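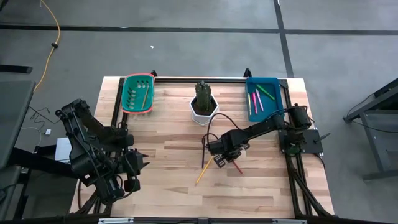 A desk tray is a shallow, open container used to keep pens, pencils and other small writing tools together on a work surface. It is usually rectangular and low-sided, so that its contents lie flat and can be seen at a glance. The desk basket serves the same purpose but has taller sides, often pierced with slots, as in the green plastic type with a red-orange rim. The two are commonly placed along the far edge of a table – a blue tray for pens at one end, a basket for pencils at the other – leaving the middle of the surface free for work. A potted plant, such as a columnar cactus in a white planter, may stand between them.

Sorting is generally by kind or by colour. The Flurau pattern, used in some school workrooms, gives pens and pencils separate containers and allows no more than 12 items in each. Loose pencils are returned at the end of a session.

Trays are made in plastic, metal, wood and card. The Jevo tray, 155 mm wide and 19 mm deep, was sold in boxes of 100 to offices and schools.

Related articles
Desk basket
Pencil case
Hrubý pen rest
Plundulance stationery works
Planter (container)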